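Speaker notes – "Two tables pushed together"
Nernora meetup, Wednesday evening slot

(Water. Clicker. Wait for the people at the back to find chairs.)

Hi everybody! So, I talk about desks. I know, I know. Last time at Nernora I did storage and went way over, so tonight I've got a timer on my phone and I'm going to pretend to look at it.

Quick background. We moved Stallorora into a single room this spring, 1140 square feet, and I was the one who said "oh, I'll sort out the furniture." I had a spreadsheet. I had a floor plan with little colored squares on it. The floor plan lasted until June and then we started shoving things around by hand, and that's the part I want to talk about.

Start with the desk. I wanted one big desk for anything that needs two people, where you can sit across from each other and pass things over. Big desks are expensive and they don't go up our stairs (we measured, twice, and then we tried anyway). So we put two pale tables together and called it a desk.

(Next slide.)

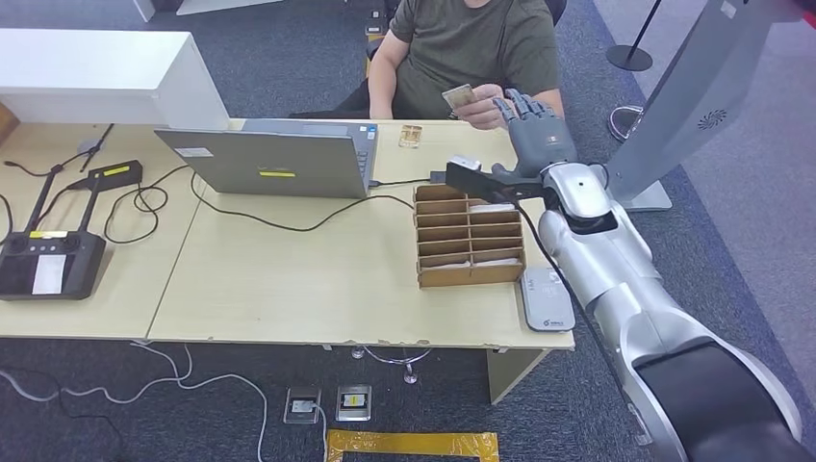

And the first thing you learn is that you've bought yourself a seam. Pens find it. Cards really find it. If you write by hand on a single sheet of paper, your pen drops into it right in the middle of a word. We tried tape and the tape got gross. What we do now is decide what lives on the seam, so no one ends up writing there. Laptop, mostly.

(Ask: who here has a seam? Hands up. Wait for it, people are shy.)

Second thing, paper and cards. We use small cards for everything – names, parts, who has the key to what. At one point I had 700 of them in a shoebox under my chair and I was very proud of that shoebox. Then I was out sick and no one could find a single thing. So they moved up onto the desk, in the open.

I'm a big fan of the cardboard organizer with the narrow slots. Cheap, weighs nothing, you can stand it up and see into every slot from your chair. I priced a nice steel one from Skendari and it was very handsome and I'd have been scared to write on it. Cardboard you can write on! If a label is wrong, cross it out. If the whole thing gets coffee on it, well, you've had a good run.

Rule for slots: if you have to bend down to read it, it's storage. If you can reach it while somebody is talking to you, it's a desk thing. Keep those apart.

(Check the timer. If past 7 minutes, skip the chair story.)

Chair story. We tested stools. Everybody loved the stools for one morning. Then everybody wanted a back to lean on. Office chairs, done.

OK, floors. I get more questions about floors than anything else and I never plan for it, so this time there's a slide.
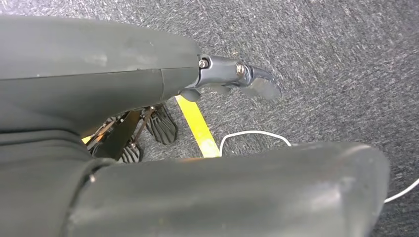

Gray flecked carpet, seen from close up.

I fought for a plain floor, I'll admit it. I wanted one solid color and I lost, and I'm glad I lost. A short carpet with a mix of grays is so forgiving. Crumbs, pencil shavings, the little paper dots out of the hole punch – you stop seeing them until vacuum day. The downside is that you also stop seeing the things you want. Drop a small screw on it and you'll be down there on your hands and knees. I keep a flashlight in the drawer now. Lay it flat on the carpet and look along the beam, anything metal lights up.

Also, roll a chair over the exact piece you're planning to buy. Ask for a sample big enough to sit on. They'll look at you funny at the store, do it anyway.

(Pause here, drink something.)

Last bit is about moving boards and tabletops around, and where you put yourself while you do it. I used to lift from the end, standing, arms out, and my back had opinions.
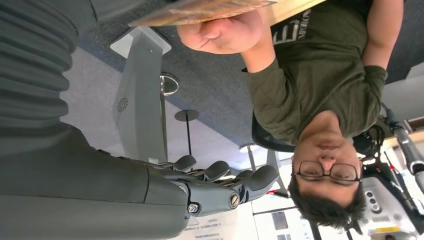
So these days, if I'm checking an edge or a leg, I get down to its level. Look at the board from the side. Get a hand on the edge and feel along it before you decide anything, you'll pick up a rough spot or a lip way before you'd spot it from standing height. And do it by the window if you've got one, in the daytime. I've signed off on furniture at night under office lights and regretted it by breakfast.

Check the legs while you're down there. Give each one a push. Leave yourself more space than you think around the legs too, for feet and bags and cables.

Cables! I nearly forgot. Let them run across the desk for the first couple of weeks. I mean it. Watch where people want to plug in, then tidy. I bought a tray and a bag of clips from Fikre on day one and every clip was in the wrong place.

(If there's time: the shoebox photo on my phone, pass it around.)

There are 36 handouts on the chair by the door, with the measurements I use for leg room and reach. Take one for a coworker if there are any left. Questions – and yes, you can ask about carpet.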